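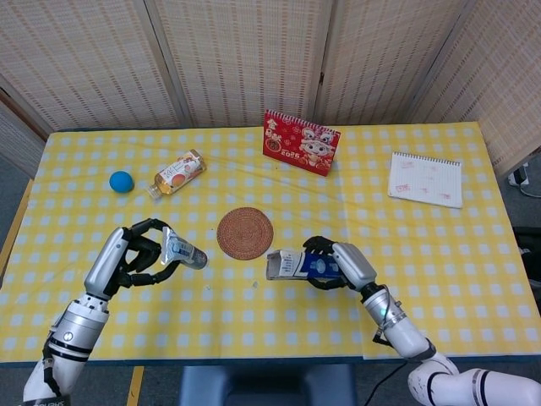
When can customers order from the new Custstead table linen range?
Orders open in February, through the Custstead website and at the Dirberg showroom.

DIRBERG – Custstead, the home textiles maker, will add 9 tablecloth designs to its catalog this February. The range is called Kongkaew and includes checks, stripes and plain colors in sizes for square, round and rectangular tables.

All of the cloths are made from a cotton and linen blend that can be machine washed at home. The company changed the hem on its larger sizes after customers said that the corners curled in the dryer. The new hem is wider and is stitched twice.

"People told us they wanted a cloth they could use on a weeknight and wash the next morning," said Napaporn Wattanapong, head of product at Custstead. "We spent most of the design period on the fabric weight. The patterns came later."

Custstead asked 1,289 customers to fill out a survey before work on the range began. Table size was the most common subject in the written comments, and the company has added an extra-long cloth as a result.

The first production run is 1,508 pieces. A further 900 will go to Trarar, which will carry the range in its stores under a new supply agreement.

"Our shoppers ask for table linen all year, and we have had very little to show them," said Markos Katsaros, buying manager at Trarar. "Stores will have the checks and the plain colors first – the stripes will follow when shelf space allows."

Matching napkins will be sold in sets. Fabric swatches can be requested by mail at no charge, and trade buyers may ask for a full sample book.

The Dirberg showroom opens at 10 a.m. Trade visits are by appointment only.

Press contact: Amnuay Nilsuwan, Custstead press office
Trade orders: Yupin Kaewmanee, Custstead sales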